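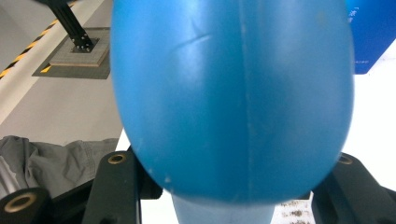
Open day at Dristunex, Gromcombe

Dristunex opened its workshop in Gromcombe to visitors on September 1, 2026. I signed up for the morning tour. There were 85 places and they were gone well before the day.

Parking is behind the building, next to the Kiditz warehouse. The sign for the entrance is small and I drove past it once. At the desk you get a badge, safety glasses and a sheet with the floor plan. Bags go in a locker.

The company builds handling equipment, mostly for packing lines. The first stop was a Pugh line, two older arms moving cartons from a belt to a pallet. It was loud and we did not stay long. The guide said the line has run with few changes for 7 years, and that most of the repair work is on the belts and not on the arms.

The second stop was the part I came for. This is where they work on gripping things that are not boxes. The grippers have two black fingers with small brass threaded inserts set into them. I asked about the inserts and was told they take screws, so a finger tip can be changed without making a new finger.

Smooth, rounded objects are the hard ones. A flat-sided carton gives the fingers plenty to press on, but a glossy bulb shape touches them in a small area and wants to turn. The staff teach the job by hand first. A person holds a gripper tool with a camera on it and does the pick, and the recordings are used later to train the arm. They had 1,980 of these recordings for the current set of objects, and 353 of them had been thrown out after checking - mostly for bad lighting or a slipped grip.

Visitors could try the hand tool. It is heavier than I expected and you have to keep your wrist straight. My first try was too high up on the object. The second was better.

Hazard tape marks part of the floor and they ask you to stay on your side of it. Wear closed shoes.

Coffee was in the front office at the end, with time for questions. Someone asked about prices and was given a brochure. The next open day has no date yet, but you can leave an email address at the desk.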